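# The patient art of showing a robot how

By the time I had climbed the stairs to the Tondilley loft, coffee in one hand and notebook in the other, the morning's teaching was well under way and I was already itching to have a go.
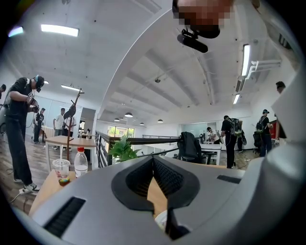

I'd come because of a cloth. A friend had sent me a short clip of a robot arm folding a tea towel, rather badly, then smoothing the corner down with what looked very much like pride. I must have watched it a dozen times. I wanted to know who had taught it to do that last little pat, and the answer was Kgomotso Le Roux, who runs the teaching floor at Tondilley and laughed out loud when I mentioned it.

"That pat is me," she told me. "I do it at home as well. I never meant to put it in the lessons, and now the arm does it every single time."

Her team's way of working is wonderfully simple to describe and surprisingly hard to do. You don't write the robot a set of rules for folding a towel. You fold the towel yourself, again and again, while the machinery records how your hands went about it, and the software (theirs is called Pernar) learns from the pile. For the towel they collected 765 demonstrations. The next job, clearing a table of cups and bottles, is down for 2000.

There are two ways to give a lesson. The first is with a hand-held gripper: you squeeze it, its fingers close, and a camera on the tool sees the job from where a robot's wrist would be. It feels a bit like doing the washing-up with barbecue tongs. The second is by remote control. You put on a VR headset, pick up a controller, and steer from a few steps away. You'll spot the people doing this straight away, as they stand slightly stooped and hold their hands in front of them as though carrying a very full bowl of soup.

I tried the gripper first. My task was to pick up a plastic cup, move it across the table and set it down upright, and I was quite sure I'd be brilliant at it. I squashed the first cup. I knocked over the second on the way in, and the third I placed beautifully, only to be told I'd had my other hand in the way for most of it. Le Roux kept it anyway, for the folder of mistakes she uses when training new teachers!

What she wants from a demonstration is harder to pin down than I'd expected. It has to be smooth, but a robot shown only perfect runs has no idea what to do when something slips. So the teachers deliberately start from awkward places. They come in too low and correct themselves. They nudge the cup off line, pause, and go back for it. Newcomers usually need 6 sessions before their recordings are good enough to use, and the ones who struggle most, she says, are people who work fast.

"They do the job the way they'd do it at home, all in one swoop. Lovely to watch. The robot can't follow a bit of it."

Remote control was another thing altogether. With the headset on I lost the room completely, apart from the voices, and for the first minute I kept reaching too far. Then my brain seemed to shrug and accept the new arm as one of mine. I nudged a bottle. I nudged it back. I was absurdly happy.

The two methods get mixed, and there's a friendly argument about the right blend. The Kordestani method, named after a long-departed colleague's spreadsheet, starts everything by hand and saves the headset for the fiddly corrections. Others on the floor would do it all remotely if they could. Le Roux leans towards the gripper because it's quick to pick up and you can carry it into a real kitchen, which is where she plans to take it in February, with 18 teachers and a borrowed canteen run by Tendex, the catering firm downstairs.

Before I left I asked to see the towel arm working. It took hold of one corner, missed the other, went back, found it, and made its fold. Then came the pat.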